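Do we need a risk assessment for tests done only in simulation?

Costigan
Our site rules want a sign-off before any gripper test. Does that cover simulated runs too?

Tindik
No. Nothing can get hurt.

Sotness
I'd be wary of that. We had 3,000 clean simulated runs waved about as proof of safety, then 7 faults in the first 30 real ones. Log the settings and sign off the real cell separately.

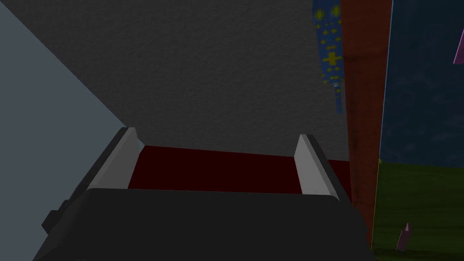

Simulated gripper, fingers apart, dark red surface ahead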